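I just had a car hauled 162 miles, from Skurkcombe to Drellville, and I'm still grinning about it. The car is a tired little wagon that doesn't run. I paid for it on a Sunday-drive kind of whim, and now it sits in my driveway with all four tires on the ground! So let me make the case for something most buyers skip: paying a hauler to do the job, and picking the open trailer when you do.
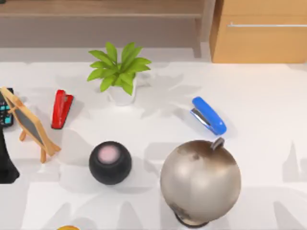 ## Open trailers are great

People hear "open" and picture gravel flying at the windshield. But new cars ride to the dealer that way all the time, and folks pay full price for them. My quote from Tijani was a good chunk lower than the enclosed one, and the pickup slot came 6 days sooner. For an everyday car (or a wreck, like mine) I can't see the point of spending more.

Enclosed trailers have their place. If you bought fresh show paint, go ahead, wrap it up and sleep well. I'd do the same.

What I love most is the driver. Ours came by way of Fuvham with other cars on board, winched my wagon up in 12 minutes, and wrote down every scratch on the condition sheet before he pulled a single strap tight.
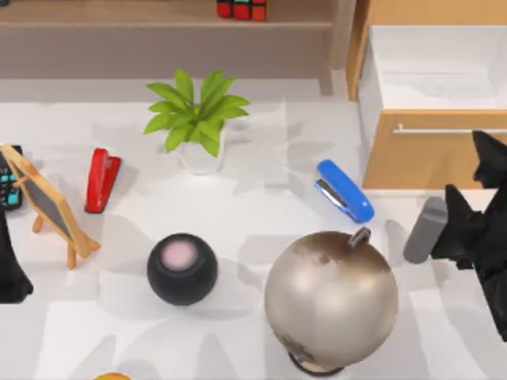 That sheet deserves more love than it gets! Read it, walk around the car with it, and ask for a copy on the spot. Sign again at the drop-off only after you've made the same walk, even if it's raining and the driver is itching to go. My wagon has 2,652 flaws by my guess, and I was happy to stand there and go over the big ones with him. Next time I'm bringing a better flashlight.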